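About Prestance

Prestance writes and maintains working rules for robot handling in food service and light packing. We do not build robots and we do not sell them. Our product is a set of written procedures, the record sheets that go with them, and the review work needed to keep both current. The office is in Ostdale. Handling work is done at our second site in Dredthorpe.

What we publish

The main document is the Onsri Handling Code, now in its third edition. It has 91 clauses in 8 sections and covers grip, approach, release, shared workspace, operator conduct, cleaning, record keeping and withdrawal from service. Each clause states one requirement, the way to check it, and the record that has to be kept. Clauses that could not be checked by a trained operator with ordinary tools were taken out in the second edition and moved to an annex - they can still be read there as guidance.

The Code uses "must" for requirements and "should" for advice. No other wording is used for either. Clients who adopt the Code may add local rules. They may not weaken a "must" clause and still cite the Code in their own paperwork.

How a clause is tested

A draft clause goes through 400 handling cycles before it is put to review. The cycles are split between hand-held gripper tools and fixed arms, and the objects are everyday items of the type named in the clause. Thin-walled goods take up most of Section 1, where the rules on finger placement, closing force and contact with rims are found.

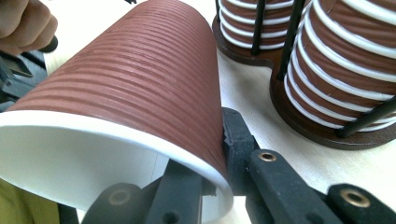 DREDTHORPE, August

Paper cups are handled under Section 1, Clause 14. The cup on the table side of the work is a ribbed brown one with a white rolled rim, held between two black gripper fingers, and the supply is kept stacked in an upright stand with a wooden base. Clause 14 requires the operator to note where each finger meets the cup, the direction of the open end, and any mark left on the wall or rim after release. A cup that shows a crease is set aside and logged. It does not go back into the stack.

The same clause sets the approach. The tool must be brought in with the fingers open wider than the object, and must not touch neighboring stock or the rods of a dispenser. If it does, the cycle is recorded as a contact event, even where the grip itself was good. We get more questions on this point than on any other. The reading has not changed since the first edition: a contact event is a separate entry and does not cancel the grip result.

Review and revision

After testing, the draft and its records are passed to 3 reviewers who took no part in the cycles. They work from the written records alone and may send a clause back once. A second return means the clause is withdrawn and drafted again from the start. Accepted clauses are numbered at the end of their section, so existing numbers stay the same from one edition to the next.

Adopters are told of changes in writing, with the old and new text side by side. Old editions stay available on request.

Working with us

Most clients begin with a gap review, in which their current procedures are read against the Code section by section. The report lists the clause number, the finding and the evidence seen. We do not issue scores or badges. Operator training is given at Dredthorpe or on the client's own floor, using the client's own goods where these can be supplied ahead of time.

Requests for the Code, the record sheets or a gap review should be sent to the Ostdale office. Please state the type of tool in use and the goods handled.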